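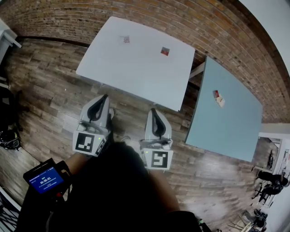
**Do two tables of different makes need to match if you're pushing them together?**
They only need to match in height, and colour is a matter of taste.

**zahira_oei**
That's from the Tulleo buying guide. Has anyone done it? I'm after a white table and a blue-grey one for a craft room with a brick wall and plank floor.

**shahab.t**
I'd be wary of "only". My Demero has thin metal legs and rocks on floorboards. The Sidora next to it doesn't, so the join is never flush.

**nermina_p**
Disagree. Felt pads, 3 mm, sorted mine by Friday teatime. People make too much of this.

**shahab.t**
Pads squash. Ask again in July.
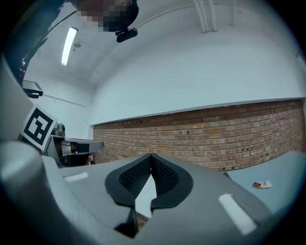 And the guide's claim that each top holds up to 80 kg – says who? I've leaned on mine to cut card and felt it give.

**nermina_p**
You lean on the edge, I expect. Sit in the middle like a normal person.

**anil_a**
Pale tops show every mark, whatever the shop tells you. I paid £90 for mine and it looked tired by Christmas. Second-hand ones go for £19.

**zahira_oei**
Not sold on pads, but £19 I can live with. Would you leave a gap instead?

**shahab.t**
Yes. A hand's width, and stop pretending it's one table.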